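Housekeeping Procedures, Section 2: Clearing and Resetting a Work Table

Applies to all shared rooms at the Tramville site. Staff of Ekmont are expected to follow this procedure at the end of each session. Questions should be directed to Siriporn Kaewsai, Facilities Office.

## Before you begin

Obtain the following from the supply cabinet in the corridor:

- one sorting tray with dividers
- two microfiber cloths
- the neutral surface cleaner (Berneo, 300 ml bottle)
- a roll of paper labels

Do not use abrasive pads or furniture polish on any table with a glossy finish. Polish leaves a film on which small items slide.

## Clearing the surface

1. Remove large items first and return them to their assigned shelves.
2. Pick up small items one at a time. Do not sweep them toward the edge with the hand or forearm.
3. Place each item in the tray by type. Items made of two joined pieces are to be kept together and treated as a single item.
4. Set aside anything cracked or missing a part, and label it with the room number.

Small colored pieces should be lifted clear of the table before they are carried over the edge. A piece dragged along the surface may mark the finish.

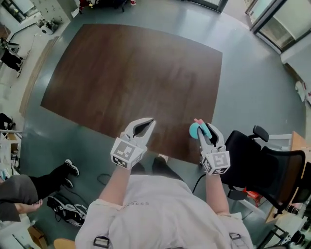
*Facilities Handbook, p. 159*

A turquoise-blue disc with a pink piece attached at the top is held just above the front right corner of the table. Items of this size belong in the shallow compartments of the tray. The deep compartments are reserved for pieces longer than 80 mm.

## Wiping down

Apply the cleaner to the cloth and never directly to the table. Work from the far edge toward the near edge, following the direction of the grain. Dry the surface with the second cloth. Check the result from a low angle, as streaks on a dark brown finish are difficult to see from directly overhead.

## The floor

Cables must be coiled and placed away from the walking path. Shoes, cartons and personal belongings are to be removed from the floor before the room is released to the next group. Smooth floors should be dry mopped only; wet mopping is carried out by the contractor, Choi, each April and is not a staff responsibility.

## Closing the room

Return the tray to the cabinet with its lid fastened. Sign the sheet inside the cabinet door and enter the time. Labeled items should be delivered to the Facilities Office by 4:00 p.m. Those received later will be processed the following working day.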